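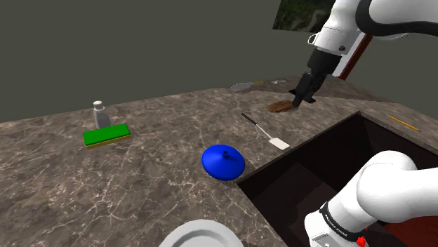
Okay, slide one. Say hi, say thanks to Parvathi Nadar for the slot. I'm talking about money today, sorry!

So we had one arm on the wish list and a budget of 2,000 for everything that isn't the arm. Sounds like plenty, right? Then go through the quote from Grolline (slowly, people will want to write this down): spare fingertips, mounting plate, 4 training seats, shipping. Shipping alone was 207!

Ask the room who budgets for spares. Wait for hands.

Santeri Vuorinen's tip, which I love: keep 20 percent back until the arm has done a month of kitchen work. We didn't, and August hurt.

Next slide, the Fleltow lease option. Skip if running late.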